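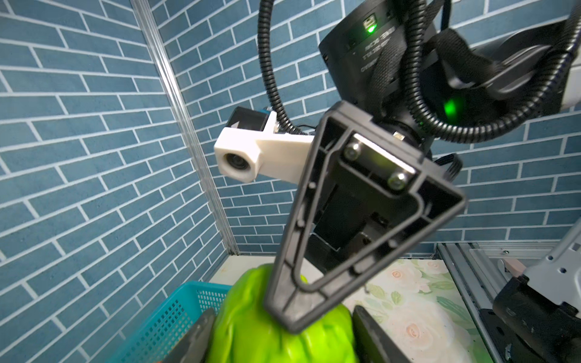 Cell 2 during the grip check, with a soft green test piece at the fingertips.

How to check and service the gripper on a Zimby cell

This page explains the small service we do on the gripper of our Zimby cells in the Tollosance workshop. It is written for a person who already can move the arm by hand and knows where the stop button is. If you never did this before, please read everything once before you touch the screws.

We do this service after every 200 hours of work, and also any time when the gripper starts to drop soft pieces. At the last service the counter of the cell showed 1,658 hours, so it was a little late. Please write the counter value in the logbook before you begin.

What you need
A hex key set and a small cross screwdriver
A dry cloth without loose fibers
Isopropyl alcohol
Two new cable straps, in case an old one is worn
The soft test piece from the Pullberg box

Step 1. Bring the arm to the service position
Load the program SERVICE_LOW and let the arm come down slowly. Keep the speed at the lowest setting. When it stops, open the fingers completely and press the stop button. Then switch off the power of the cell and wait until all the lights on the motor housing are dark.

Step 2. Look at the cable
The corrugated cable must make one wide, free loop near the motor housing. Follow it with your fingers from the arm to the base of the gripper. You look for flat places, cracks between the ribs, and dust which has become sticky. Turn the wrist by hand a little to both sides - the loop should move with it and never become tight. If it pulls, open the strap, give the cable more length, and close the strap again. A strap that is too strong is also a fault. You should be able to push the tip of the hex key under it.

Step 3. Clean the fingers
The fingers are hollow triangles, so they bend around the piece. Dirt likes to stay between the ribs on the inner edges. Wet the cloth with a little alcohol and clean each rib, then the tips. Do not use a metal brush. If a rib is torn, change the complete finger and do not try to glue it.

Step 4. Check the screws
Put the key in each screw of the metal plate and feel if it moves. Tighten only until it stops. On the Takagi plates the thread is short and it can be destroyed with a normal hand force, so hold the key by its short side.

Step 5. Check the camera mount
Our mount is a white printed part and it becomes loose before anything else. Press it lightly with one finger. If it moves, tighten it from behind. Clean the lens with a dry part of the cloth, and look that the short wire of the module on top is not under tension. If you had to move the mount, the camera calibration must be done again.

Step 6. Grip check
Turn the power on and wait for the green light. Put the test piece in the basket and start the program GRIP_TEST with 100 cycles. Stay next to the cell for the first cycles and keep one hand near the stop button. The fingers should close evenly, and the piece should not turn when it is lifted. If it turns always to the same side, one finger is mounted a little crooked - go back to step 3 and compare both.

When the test is finished, write the number of dropped pieces in the logbook. With up to 2 drops the cell can go back to work. With more, leave it off and put the red card on the control box.

Last change of this page: May 2018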